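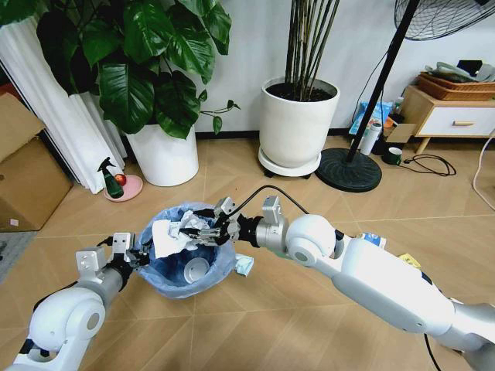 A paper cup, a paper napkin and crumpled paper in a lined wastebasket. Irnstead wants less of its everyday trash to end up in the landfill.

Irnstead households have signed up for the town's new sorting program faster than anyone at town hall dared hope. As of Friday evening 752 homes were on the list, and the goal of 1,000 by the end of the summer suddenly looks very reachable!

The program is called Plumum, a name picked by fourth graders at Jisbridge Elementary back in February, and it gives every household that joins a second bin for cans, clean paper and cardboard. Pickup is every other Tuesday on the east side of the river and every other Thursday on the west side. There is no charge for the bin or for the pickup.

"I had a speech ready to talk people into it, and I never got to give it," said Morenike Chukwu, who runs the program for the town. "They were at the table before I'd set out the pens. One man signed up, went home and came back with his whole street."

The first routes went out four weeks ago with one truck. A second truck starts on Monday and will cover Mill Lane, Orchard Hill and the apartments behind the old creamery, where residents have been asking for a spot on the route since the spring. Drivers say the bins have been well sorted so far, with pizza boxes the one steady headache. Greasy cardboard goes in the regular trash, although the clean lid of a box can be torn off and recycled.
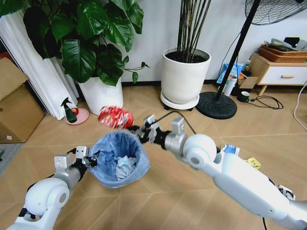
Cans have been the big surprise of the first month. The town expected mostly newspaper and mail, and then bag after bag of aluminum started coming in, much of it from garages where it had been piling up for years. Money from the metal goes to the public pool, which badly needs new changing room doors. Residents have asked over and over whether a can has to keep its shape, and the answer is no. One as crumpled as the red one in the photo is fine for the Plumum bin, and so are cans that haven't been squashed at all. A quick rinse is plenty, and labels can stay on.

Paper cups, tissues and used napkins are still regular trash in Irnstead. Chukwu said she would love to add cups next year if the sorting plant agrees to take them.

Margareta Husar, who teaches the class that came up with the name, has been taking her students through the new rules, and they are now stricter than most of the grown-ups. "I put a yogurt lid in the wrong bin in front of them," she said. "I will be hearing about it until graduation."

Seven local businesses have joined too, among them Steinarsdóttir Bakery on Front Street, which is giving a free cinnamon roll to anyone who brings in a sign-up slip this month. By Friday noon the bakery had run out of rolls and was baking another batch.

Households can sign up at town hall on weekdays until 5 p.m. or at the farmers market on Saturday mornings. Bins are delivered within two weeks. Renters can join without a landlord's signature, and neighbors who are short on space are welcome to share a bin.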